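Zellura Leathercraft Evening Course
Handout 4: Wet moulding and stitching a belt sheath
Mar 10, 2026

Tonight covers moulding vegetable-tanned leather to the shape of a fixed-blade knife. Chrome-tanned leather will not hold a moulded shape, so check what you have bought before you cut it. Bring the knife you intend to fit, with its edge taped.

Cutting out

Draw round the knife on card and add 14 mm on the side that will be stitched. Fold the card and try the knife in it before marking the leather. The welt is a separate strip that runs between the two faces along the edge side. It keeps the blade off the thread. Cut it from the same shoulder if you can — offcuts from another hide often take dye differently.

Wetting and moulding

Dip the leather in lukewarm water until the bubbles slow down, then lay it on a towel until the surface colour starts to come back. Wrap the knife in two layers of cling film. Press the leather round the handle with your fingers first and use the bone folder only for the lines you want to keep. Fingernails leave marks that do not come out, and so do rings.
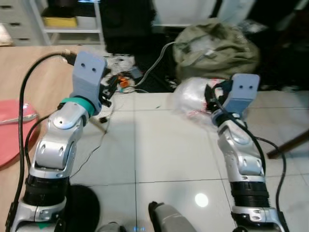
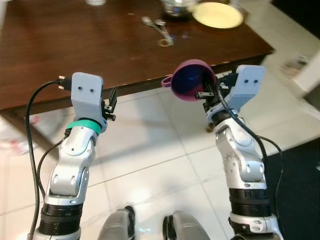
Eldana Alemneh wrote after the last session that her sheath had come out of moulding a good fit but had gone tight by the following morning, and asked whether the leather had been too wet. It probably had. Leather shrinks a little as it dries, and more so if it was soaked through. Leave the wrapped knife in place for the first hour, then take it out and let the sheath dry overnight away from radiators.

Stitching

Mark the stitch line once the leather is fully dry. Use waxed thread and saddle stitch with two needles, starting one hole down from the mouth and going back over it. The sample sheath has 54 holes and took over 2 metres of thread. Finish with two back stitches and trim close.

For next time

Finish your stitching at home. Edges and dye are in handout 5. Anyone wanting to try a folded pouch in June should put their name on the list by the door.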